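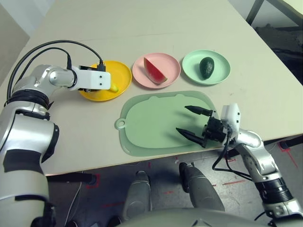
Three plates, one chopping board, two arms. Left gripper over the yellow plate, right one open above the board.

Romdale Workshop List
February
Posted by: list member 347
Print this message | E-mail this message to a friend

Re: Re: Plate sorting, is it nearly there?

> Hello all,
>
> Very pleased with where the Pumphrey build has got to. We now have
> both arms running from the one Stamus board, the new cable runs are
> in, and the table is taped out on the floor so it goes back in the
> same spot each time. Target is one item off each plate and on to the
> green board, in any order you ask for.
>
> We've logged 1594 goes so far and I think we can call the picking
> part done. I'd like to move on to crockery and then cutlery, and I'd
> like the list to agree to spend 220 pounds on a second set of the
> long fingers. If there are no objections by the end of the month I'll
> put the order in.
>
> Photo to follow.

I have an objection, or at least several questions that add up to one.

First, "logged 1594 goes" is a number without a second number next to it. How many of those ended with the fruit on the board? I went through the log on the shared drive last night and the column for the result is blank from row 347 downwards. It may be that everything after that went perfectly and you saw no need to write it down. I've been on this list long enough to doubt it.

Second, the layout. In the photo you've got the plates in a straight line, with one thing on each: the small yellow fruit, the wedge of watermelon, the avocado. The board is in front with nothing on it. I'd struggle to think of an easier table. Has anyone swapped the plates round? Has anyone put two things on one plate, or set the avocado against the rim? If the arms only cope when the pink plate is in the middle then what we have is a very expensive way of remembering where the pink plate is.

I'd also like to hear about the watermelon in particular. It's sitting there with its point up, and those long black fingers come to a narrow tip. Do they go for the rind or the flesh? I can imagine the rind working. I can imagine the flesh making a mess of the board and then of the fingers, and who is cleaning those between goes? The log doesn't say.

Third, cables. I know they were redone. All the same, the black ones on the left arm stand up in two big loops over the table before they go into the top of the gripper, and the ones on the right hang down past the table edge. Last winter we lost a whole evening to a loop like that catching on a clamp, on a much smaller arm. Could somebody clip them back along the arm before we buy anything? I have a bag of the Fasach clips and will leave them on the shelf by the door.

As for the 220 pounds, my vote is no for now. We have spent 2702 on this build if the spreadsheet is right, and spare fingers for a job we haven't shown works seem a strange next thing. I would be happy to change my vote on the following:

- fifty goes in a row with the result written down each time, good or bad
- plates moved between goes by someone other than the person running it
- at least ten with the lights at the wall end switched off, as the gripper throws a shadow on the board and I'd like to know if that matters to it

I'm aware this reads as grumpy. I do like the thing, and the wrist on the right arm is a lovely bit of work compared with what we had before. But we said "picking is done" about the cups as well, and the cups are still in the box under the bench with a note on them.

I can be in from 7 pm most evenings this month and will happily sit with a clipboard. Please don't clear the log before then. Also, could whoever has the long hex keys bring them back, the 3 mm is missing again.

List member 347
Romdale

Replies (4) | Shares (0) | Print | E-mail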